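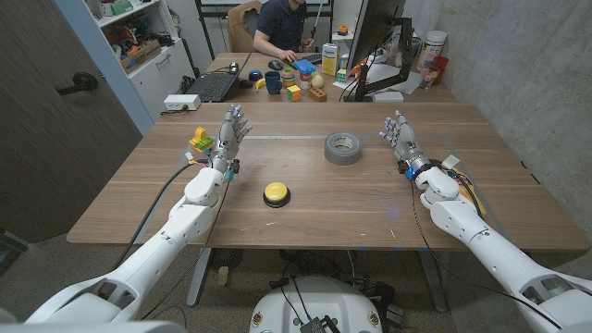

Both arms at the near table, duct tape and the big yellow button between the hands.

Hands and controllers meeting, Litodville lab, April 2026
Minutes by Dulce Sandoval

There: me, Pieter Visser, the two interns, and Marketing for the first part only. Apologies from purchasing, who sent their questions by email (see item 5).

I'm writing these up the way I talk, as usual. If I've put words in your mouth, tell me and I'll fix it before they go in the folder.

1. Last time's minutes

Fine, apart from one thing. I wrote that Pieter had "agreed to drop the Stirneo controller" and Pieter would like it known that he agreed to drop it from the demo, and that he still wants it in the comparison. Corrected. He brought it up again under item 3, so we all had a chance to get used to the idea.

Old actions: the spare cables are ordered, the spreadsheet has one tab again, and the shared calendar is still a mess (mine, carried over).

2. Hands against the plain gripper

This was most of the meeting. We have 202 logged tries now across the whole object set, and I'd put the sheet up so we could go through it together. Quick reminder for anyone reading who wasn't there: same arms, same tabletop, same objects, and we change what's on the end of the wrist. One round was with the Nister five-finger hands and one with our old parallel gripper.

The short version is that the old gripper is still better at picking things up and the hands are better at nearly everything you want to do once you've got hold of the thing. Pieter put it more strongly than that but he was on his second coffee.

Building blocks. The gripper grabs a block squarely or it misses, and when it misses it tends to shove the block away across the wood. The hands are slower coming in, and they fuss, but they'll take a block at an odd angle and hang on to it. What they don't do well is let go. We have several tries in the sheet marked "held, wouldn't release cleanly," where the piece stuck between the finger and the palm and came down crooked. One of the interns thinks our open command is too gentle and the fingers aren't spreading far enough before the arm backs off. I think she's right, and she's going to try a wider open pose.

The tape roll. Gripper can't do it lying flat, full stop, unless it goes in over the edge of the ring with one jaw in the hole, and we never got that to repeat. The hands can do it two ways, from outside with the whole hand or hooked through the core. Hooking looks great and I love it, but Pieter pointed out that we had to line the wrist up by hand each time, so it doesn't count as the robot doing it. We had a bit of back and forth on this. Agreed in the end: hooked grasps get their own column and stay out of the totals until the wrist pose comes from the camera.

The button. Everybody's favorite! You'd think pressing a big round button would be the easy one. The gripper does it with closed jaws and it's boring and it works. With the hands we started with an open palm, which was a bad idea (the palm comes down unevenly and the button slides off), then one finger, which bends back a little more than we'd like at the first joint. A loose fist is the best so far. Pieter doesn't want us pressing with a single finger at all until we know what load those joints are good for, and I've asked Nister for the number twice. Third email goes out this week.

Soft and breakable things. Not started. The interns would love to do the egg. I said after the force limits are in, and I'm minuting that I said it.

Handovers between the left hand and the right. We only have 12 of these and they were all done late in the session, so I asked people not to read much into them. They're promising, though. The thumb does a lot of the work, and if the receiving hand comes in from above with its fingers already a little bent, the giving hand has somewhere to go. When both hands come in level they bump knuckles and one of them has to give way, and at the moment neither of them knows that it should.

3. Controllers

Pieter took this one. We've been running two, the Stirneo box and our own loop on the desktop. Stirneo is smooth, really smooth, and everyone who has stood next to the arms while it's running says so. Our own loop is a bit jerky at the start of each move. But ours lets us change the grip halfway through a motion, and with Stirneo you send the move and you wait. For the gripper that never mattered. For hands it matters a lot, since half of what we want to try is closing the fingers while the arm is still coming in.

Pieter's case for keeping Stirneo in: the comparison isn't worth much if the hands only ever ran on one controller. I'd been against it on time grounds (switching over and re-homing everything cost us nearly 55 minutes on the last go, and some of that was us hunting for a cable), but I couldn't argue with the point itself, so I gave in. We'll do one block of tries on Stirneo with the hands and no switching back and forth in the middle of a session.

We also talked about where the moves should be checked. Pieter has been sitting at the far desk with the monitor between him and the robot, leaning over to look whenever something sounds wrong, and he says he catches the slips by ear before they turn up in the log. That's impressive but I can't put it in a spreadsheet. We need slips logged from the finger currents. He'll write that.

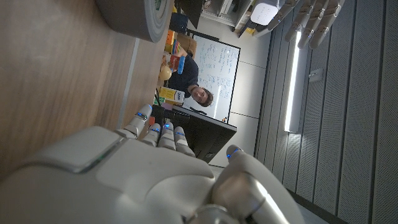

He also asked that whoever is watching from the desk keeps a hand on the stop and leaves the notes to the other person. I've been guilty of doing both, so fair enough, that's the rule now.

4. Wrist cameras

The Nkosi cameras are on trial and we have to say yes or no by June. What we like: they're small, they don't drag on the wrist, and they see the fingers and the thing being grabbed at the same time, so you can tell a good grasp from a lucky one. The view from up on the head is fine for getting the arm to the right part of the table but once a hand is closing, the hand is mostly what it sees.

What we like less. First, the view sits sideways when the wrist is rolled for a grasp from the side. The software doesn't care, but the people labeling do, and one of the interns said she had a sore neck after an afternoon of it. There's a rotate option in the viewer. It doesn't remember your setting between clips. I'll ask Nkosi if that can be changed, and meanwhile we can probably turn the clips on our end.

Second, lights. When the wrist rolls far enough that the camera has a bright fixture in view, the exposure drops and everything on the table goes darker right at the moment you want to see it. Pieter suggested locking the exposure. I suggested turning off the light along that wall. We'll try his first and then mine, and if mine works better I'm going to mention it in every meeting until summer.

Third, and this one's on us, the cables. They loop off the wrist and they're long. So far no snags that we've logged, but I watched one swing over the table while the arm turned and I didn't enjoy it. Shorter ones, or clips along the forearm. One of the interns has offered to mock up clips.

General feeling in the room was yes on the cameras if the exposure thing can be sorted. Nobody wanted to vote before trying it, so we didn't.

5. Questions from purchasing

They asked if we could buy one hand and keep the gripper on the other arm. I laughed at first, and then Pieter said he'd rather like that. Gripper on the left for fast pick-ups, hand on the right for the fiddly stuff. It would kill the handover work as we've been doing it, or at least change it into something else. We didn't settle it. I've told purchasing they'll get an answer after the Stirneo block and not before.

They also asked for a "simple ranking." I've sent them the sheet with the totals at the top and a note asking them to please read the columns.

6. Odds and ends

The desk. Please put objects back after a session. The toys and blocks and so on are supposed to live in a bin and they've spread out across the far desk again, and then someone grabs the wrong one and the object names in the log stop matching. I'm as bad as anyone.

The whiteboard. Don't wipe it. Pieter's notes are on there and he hasn't copied them out yet (Pieter: please copy them out).

Marketing would like a video of a wave. They left before we could answer. We can do a wave.

Actions

Dulce: third email to Nister about finger joint load. Ask Nkosi about the rotate setting. Calendar, really this time.
Pieter: slip logging from finger currents. Exposure lock test on the wrist cameras. Whiteboard notes.
Interns: wider open pose for block release, then rerun the blocks. Cable clips for the forearms.
All of us: the Stirneo block with the hands, date to be picked once the slip logging is in.

Next meeting is when the Stirneo tries are done. I'll send something around, and if the calendar says something different, believe the email.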